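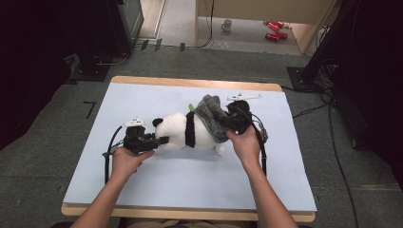 Marites Pascual asked whether anyone had kept the Flestanell hand grippers past the trial period, and whether they cope with soft things like toys and knitted cloth.

Home Topics Kit reviews Unanswered Log in
Search this site Go

Posted in May by Marites Pascual

We are choosing between the Flestanell pair and the Utska set for recording handling tasks. Most of our work is soft goods. The seller quotes 600 grams for each gripper and says the marker pieces on top don't need setting up again after a knock. Is that right? I also want to know if the cables get in the way – we would be working at a table, standing up, for long stretches.

Flurina Hofstetter
We had the Flestanell pair for three months and bought them at the end. Jaws are fine on plush. Thin cloth is harder, as it bunches up and you end up holding more of it than you meant to. Closing slowly helps. I would not trust the claim about knocks. We dropped one and had to redo the setup, two hours gone. Cables are a nuisance if you turn your wrist a lot. Ask Hajdu for the longer ones, they sell them separately.

Skinderard
never used flestanell. utska was ok but the handles are too fat for small hands. try before you buy

Flurina Hofstetter
Forgot to say, the weight is without the cable. My forearms noticed by the afternoon.

Log in to reply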